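El fallo que no hacía ruido

Opinión

Llevo unos cuantos años escribiendo sobre automatización doméstica y pocas averías me han dado tanto que pensar como la de Grusstead, en junio. 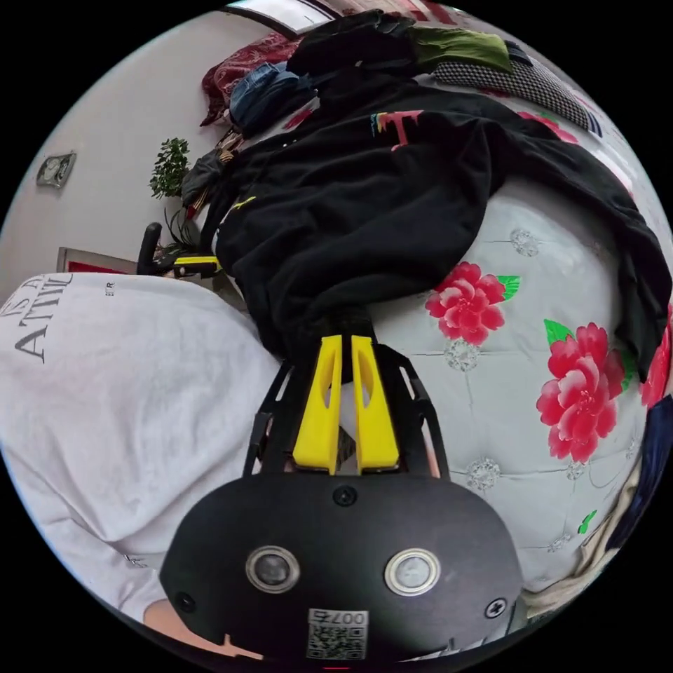 El proyecto era modesto: enseñar a un brazo a recoger y doblar ropa en viviendas normales, con camas sin hacer y montones de prendas mezcladas. Las demostraciones las grababan personas en sus propias casas, con pinzas de mano, y con ese material se entrenaba el modelo que luego corría en el brazo de Vulta. En total, 3000 grabaciones. Suvarna ponía las pinzas y Rendton hacía la integración.

El incidente, contado deprisa, fue este. En una vivienda de prueba, el brazo fue a coger una sudadera de encima de una cama, cerró los dedos sobre la sudadera y también sobre la colcha, y tiró. No notó resistencia suficiente para pararse. Siguió tirando, arrastró la colcha entera y con ella una lámpara de la mesilla, que cayó encendida sobre la ropa. Alguien la apartó a tiempo. Quedó una quemadura del tamaño de una moneda y un informe de cuatro páginas.

El informe habla de «agarre múltiple no detectado». Me parece una forma educada de no decir nada. Lo que falló fue la apertura de los dedos que el sistema creía estar leyendo. Una parte de las pinzas de mano había salido con la calibración desplazada unos milímetros, y en 245 grabaciones el cierre registrado no coincidía con el cierre real. Para una taza, unos milímetros dan igual. Para tela sobre tela son la diferencia entre coger una capa y coger dos.

Nadie vio el error porque no daba error. Los archivos se guardaban bien, las imágenes eran nítidas, las trayectorias parecían limpias. Una persona que pellizca una sudadera y se lleva de paso un pliegue de la colcha lo nota en los dedos y corrige sin pensarlo. Esa corrección también quedó grabada, pero con un número equivocado al lado. El modelo aprendió el número.

Se ha dicho, sobre todo desde Rendton, que habría bastado con más datos. No estoy de acuerdo. Con otras 1000 grabaciones hechas con las mismas pinzas habríamos tenido más de lo mismo. Hacía falta una comprobación de un minuto antes de cada sesión: cerrar los dedos sobre un calibre, leer el valor, anotarlo. El procedimiento existía. Estaba en un anexo y era opcional.

También se ha querido cargar la culpa sobre quienes grababan, y eso me parece peor. Se les pidió que trabajaran con naturalidad y lo hicieron. No tenían forma de saber qué valor estaba guardando la herramienta. Pedirles ahora que respondan por ello es como culpar al conductor de que el cuentakilómetros venga mal de fábrica.

Mi segunda objeción es al límite de fuerza. El brazo estaba autorizado a tirar con una fuerza pensada para un edredón mojado, y lo estaba siempre, también con una prenda ligera. En un taller, con un vallado y una seta de emergencia, eso se puede discutir. En un dormitorio hay cables, lámparas, vasos y gente sentada en la cama. El límite tendría que depender de lo que se va a coger y, en caso de duda, el brazo debería soltar. Soltar una sudadera no le hace daño a nadie.

Vulta ha retirado el modelo y ha revisado 177 pinzas – las demás, según su nota, «se revisarán en el ciclo habitual». Yo no esperaría al ciclo habitual. Tampoco volvería a una vivienda sin publicar antes qué grabaciones se han descartado y con qué criterio, y eso sigue sin aparecer en ninguna parte.

No pido que se abandone el trabajo con ropa. Es difícil y útil, y para mucha gente con poca movilidad sería un alivio real. Pido que la comprobación deje de ser opcional y que el próximo informe diga qué pinza, qué valor leyó y quién firmó que estaba bien.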